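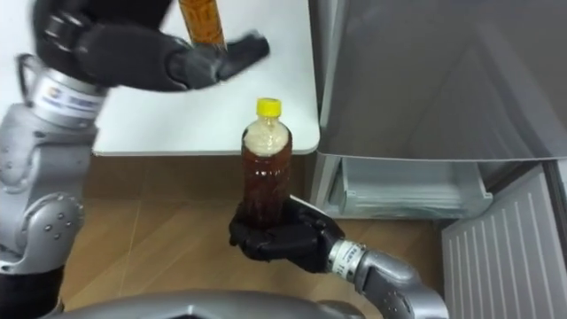

Two plastic bottles near a white table and a gray refrigerator. Photo: Rullari

Rullari to Extend Bottle Deposit Program to All 24 Stores in the Lallo District

LALLO – Rullari, the regional grocery cooperative, announced today that its voluntary deposit program for plastic beverage bottles will be extended to all 24 of its stores in the Lallo district beginning in February. The decision follows an eight-month trial in which 586 member households returned empty bottles to their local store in exchange for credit on their grocery account.

Under the program, a small deposit is added to the price of participating juices, iced teas and soft drinks at the register. The full amount is credited back to the member when the bottle is returned. Bottles must be empty and have their caps on. Labels may be left in place, and bottles that have been crushed will be accepted as long as the deposit mark can still be read.

"Our members have told us for years that they would like a simple way to return bottles where they already shop," said Pacita Lagman, director of member services at Rullari. "The trial gave us a clear picture of what works at the service desk and what does not, and the district program has been built on those findings."

The trial was carried out at three stores of different sizes, including the Pelkonen Street branch, which has the smallest storeroom in the district. Staff at that branch asked for more frequent collections early in the trial, and the pickup schedule was changed as a result. Stores with limited storage will be placed on the same schedule from the first day of the district program.

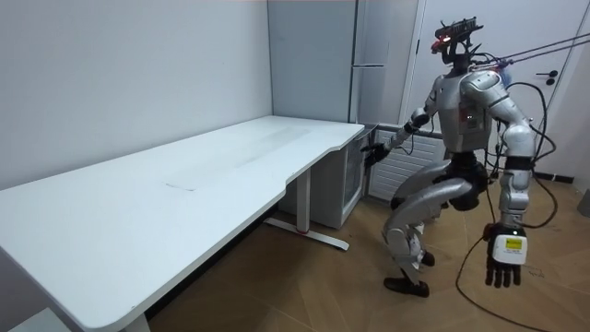
Collection and sorting will be handled by Zisix, a recycling contractor already responsible for cardboard and glass from Rullari stores. Bottles will be sorted by color and type of plastic before they are baled and sold for reprocessing. Clear bottles bring the highest price, while colored plastic is sold separately. Income from the sale of baled material will be applied toward the cost of collection.

Rullari will publish the results of the program in its annual report to members, including the number of bottles sold with a deposit, the number returned and the total value of unclaimed deposits. Unclaimed deposits will be held in a separate account and may be used only for the operation of the program.

Households that took part in the trial do not need to register again. Their credit balances will carry over and can be used at any Rullari store in the district. Other members may sign up at a service desk or by mail using the form printed in the winter member bulletin. Shoppers who are not members can also return bottles and will be given a paper voucher for the amount of the deposit. 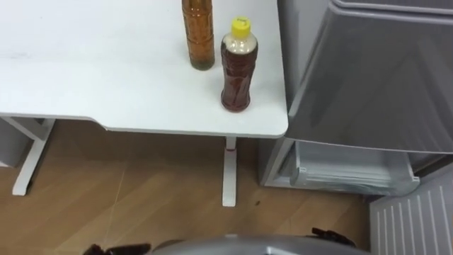 A number of changes have been made in response to comments received during the trial. Vouchers, which originally had to be used on the day of issue, will now be valid for the rest of the calendar year. Return hours will begin at 8 a.m. at every location, and members may bring in bottles bought at any participating store. Signs at the shelf will show the price of the drink and the deposit on separate lines, a point raised by many older members who found the combined price confusing.

Milk containers, glass bottles and containers that have held cleaning products, cooking oil or other household liquids are not part of the program. Members are asked to continue using municipal collection for these items. Rullari is in discussion with two local dairies regarding a separate arrangement for milk containers – no date has been set for a decision.

"We would ask for some patience in the first few weeks," Lagman said. "Service desk staff are being trained store by store, and there may be short lines while everyone gets used to the new steps."

Printed guides to the program will be available at all participating stores in January. Schools and clubs wishing to return bottles in large amounts should contact their nearest branch in advance to arrange a time.

About Rullari
Rullari is a member-owned grocery cooperative serving towns and rural communities in the Lallo district. Its stores carry fresh produce, dairy, dry goods and household items from regional and national suppliers.

Media Contact
Pacita Lagman
Director of Member Services, Rullari
Pelkonen Street, Lallo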